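4.3 Préparation de la table et mise en place des objets

La présente section s'adresse aux personnes chargées de dresser la table de présentation Osteo avant une séance de tri ou de rangement. Elle suppose que le piètement a été monté et mis de niveau conformément à la section 4.2. Les opérations décrites ci-après s'effectuent hors tension.

Matériel nécessaire

Nappe verte unie, référence Bandetti 493
Jeu de cubes en bois naturel
Ampoule LED blanche à culot à vis, non raccordée
Chiffon sec non pelucheux
Boîte de rangement Rirkon avec couvercle

Attention : n'utiliser que des ampoules intactes. Toute ampoule fêlée, ou dont le culot présente du jeu, doit être retirée du jeu d'objets et déposée dans un point de collecte prévu à cet effet.

Pose de la nappe

1. Dépoussiérer le plateau avec le chiffon sec. Ne pas employer de produit liquide.

2. Déplier la nappe côté mat vers le haut et la centrer sur le plateau. Elle doit retomber au-delà des bords. Une retombée de 300 mm à l'avant convient à la plupart des configurations.

3. Lisser le tissu à la main, du centre vers les bords. Les plis marqués sont à reprendre ; de légères ondulations à l'avant sont admises.

4. Vérifier que la retombée ne touche pas le sol et ne gêne pas le passage.

Remarque : la nappe peut être fixée sous le plateau au moyen des pinces Ibarra fournies. Les épingles et les rubans adhésifs sont proscrits, car ils laissent des traces sur le chant du plateau.

Mise en place des objets

5. Sortir les objets de la boîte un par un. Contrôler l'absence d'échardes sur les arêtes des cubes et de traces de doigts sur le corps de l'ampoule.

6. Coucher l'ampoule sur le côté, vers le milieu de la table, le culot orienté à gauche. Ne pas la poser debout sur son culot : le tissu n'offre pas une assise suffisante.

7. Disposer deux cubes plus près du bord avant, légèrement à droite du centre, l'un contre l'autre. Un alignement parfait n'est pas requis ; il suffit que les deux faces se touchent.

8. Ménager un espace libre entre les cubes et l'ampoule, de sorte que chaque objet puisse être saisi sans déplacer les autres.
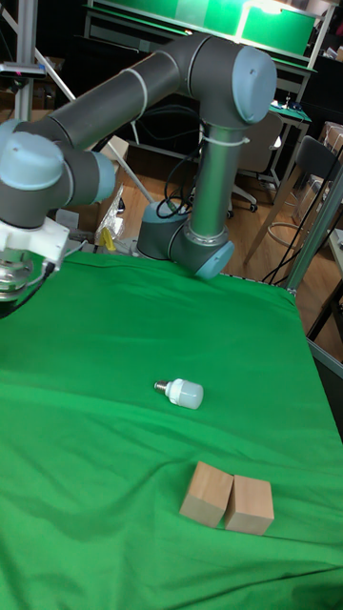
9. Après la pose du dernier objet, s'abstenir de tirer sur la nappe. Si un pli doit être repris, retirer d'abord l'ampoule, puis les cubes, et recommencer à partir de l'étape 3.

10. Consigner la disposition retenue sur la fiche de séance, avec le nom de l'opérateur.

Rangement et entretien

Les objets sont remis dans la boîte Rirkon dans l'ordre suivant : les cubes au fond, l'ampoule en dernier, enveloppée dans le chiffon. La nappe est secouée à l'extérieur, puis roulée. Elle ne doit pas être pliée en quatre. Un lavage est à prévoir toutes les 26 séances, à basse température et sans adoucissant.

Attention : ne jamais laver la nappe avec les pinces en place.

Les demandes de remplacement d'objets sont à adresser à Kiyoshi Kuroda, service de la documentation et des fournitures, en précisant la référence inscrite sous le couvercle de la boîte. Les nappes de la série fournie en mars restent compatibles avec le plateau actuel.

Révision : avril 2025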